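What Does a Cello Weigh on the Bus? My Project on Musicians and Getting Around Firkdale

For my spring project I wanted to do something about music, but I can't write about theory to save my life. So I picked the thing I complain about most, which is carrying my instrument to rehearsal. I play the bass clarinet in the Firkdale youth orchestra and I take the bus both ways. My question was simple: how do players in our town get their instruments from home to rehearsal, and does it change what they decide to play?

I made a short survey and handed it out at three rehearsals in October. I got 58 back, and 26 of those were from people who ride the bus at least once a week. I also sat at the Costello Street stop from four to six in the afternoon with a notebook (and a lot of hot chocolate) and wrote down every instrument case that went by. My friends thought this was hilarious.

The first thing I learned is that drivers have no real rule. The Wundska line has a sign saying bags must fit on your lap, and I have never seen a tuba that fits on a lap! One cello player told me she had been left at the stop twice. Another said he always gets on at the very first stop so he can grab the corner by the back door. I do that too when I can, even though it means walking ten extra minutes.

The second thing was cases. I thought people would talk about the weight of the instrument, but mostly they talked about the weight of the case. Soft bags are easy to carry and go over your shoulder, but players worry about somebody's elbow. Hard cases feel safe and they bang into everybody's knees. Out of the bus riders, most said they would still pick a hard one if they had to choose.

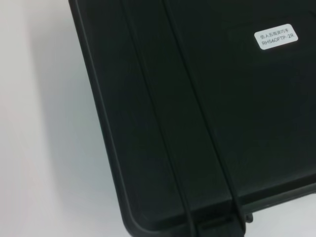
Figure 1. A black hard-shell case.

The part that surprised me was about choosing an instrument in the first place. Several string players said they wanted to play bass in middle school and went with viola because of the trip. One family told me they moved to the Prerkamport side of town partly to be near the rehearsal hall – that seems extreme, but they were pretty serious about it. I had never thought of a bus route as something that decides who sits where in an orchestra.

There are problems with my survey. I only asked people who already come to rehearsal, so anyone who quit over the trip isn't in it. My question about "big" instruments was also too vague, and two trombone players argued with me over whether they counted. If I did it again I would ask for the case length in inches and I would go to the other high school too.

What I would like to see is a few shared basses and tubas kept at the hall, so players could practice at home on a school one and leave the other where it is. My teacher says the orchestra tried it years ago and ran out of closet space. I'm going to ask about the closet next week.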